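**Maple board on a pegboard bench – finish it or leave it bare?**

**spela_n** – June 2018

I've finally got the play bench at our toy library (Skastumden, upstairs room) to a point where I'm really happy with it, and I want opinions before I do anything daft.
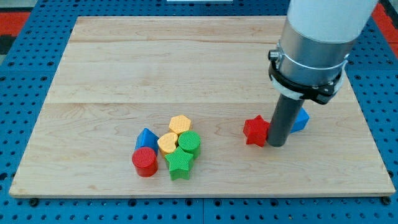 The board is three wide planks of maple, and I love it more than is reasonable. We had the chunky shape blocks straight on the blue pegboard all winter and it drove me mad. Small children want to slide things, and the cylinders kept catching on the holes. On maple they glide! The sound is lovely too, a sort of soft knock.

Question is the surface. I've sanded it to 240 and stopped. Oil, wax, varnish, or nothing?

---

**gyozo_b**

Gorgeous bit of timber. Leave it bare. Maple is tight-grained and hard, and it'll take years of plastic blocks being dragged over it. Give it a wipe with a damp cloth now and then and a light sand every February when you're closed anyway.

---

**graziella.r**

Sorry Győző, I can't agree! Bare maple goes grey where hands touch it most. I did a board like this for my nephews and within 4 months there was a grubby ring right in front of where they sit. Hard wax oil, 2 thin coats, buff it well. You keep the feel of the wood and juice wipes straight off.

Also those colours against pale wood – so cheerful. The red cylinder with the grid texture on top is begging to be pressed into dough.

---

**spela_n**

Graziella, we do exactly that! Salt dough on the other bench, and the grid comes out beautifully. The flat blocks are no good for it, but the cylinder top leaves a little waffle.

---

**ognjen_k**

More worried about movement than finish. How is it fixed down? Three planks that wide will swell across the grain come autumn, and if you've bolted it tight at both ends it'll cup or split a seam.

---

**spela_n**

Bolts through the pegboard. Is that bad?

---

**ognjen_k**

Depends how much room they leave it. You want it held at one long edge and able to creep at the other. Even a couple of millimetres does it. I lost a worktop that way and it was a nice one.

---

**gyozo_b**

Ours at Vidmar has been fixed solid since before I joined and hasn't budged. Indoor heating, same room all year. I think people fret about this too much.

---

**ognjen_k**

And I think you've been lucky with a dry building :)

---

**mimoza_g**

Just here to say I'm stealing the whole idea. We've got a pegboard bench at Erden that's been used for nothing but hanging scissors. Where did the shapes come from? Ours are the thin sort and the little ones can't get a proper grip on them. The blue prism is just what I've been after, you can lay it down as a roof or use it as a ramp.

---

**spela_n**

They came in a mixed box from a playgroup that was clearing out, so no idea of the maker, sorry. Ivix in town had something very close last time I looked, but I didn't check the size. The prism is the favourite by miles! Everything gets a roof at the moment. One boy roofed his own shoe.

---

**graziella.r**

If you do go for oil, take the board off and do the underside as well. Same number of coats. Oiling one face only is asking for it to bow, and Ognjen will be back to tell you off.

---

**ognjen_k**

I will.

---

**spela_n**

Right, decided. Off it comes, hard wax oil on both faces, and I'll slot the holes along the far edge while I'm there. Győző, I'm keeping the offcut bare on the windowsill as a test and we can compare next February.

---

**gyozo_b**

Fair. But let the children handle the offcut too or it isn't a proper test.

---

**mimoza_g**

Does the near edge want rounding over? Thinking of small chins.

---

**spela_n**

I took the sharpness off with a sanding block but a bit more wouldn't hurt. Good thought, adding it to the list. What grit would you finish the end grain to?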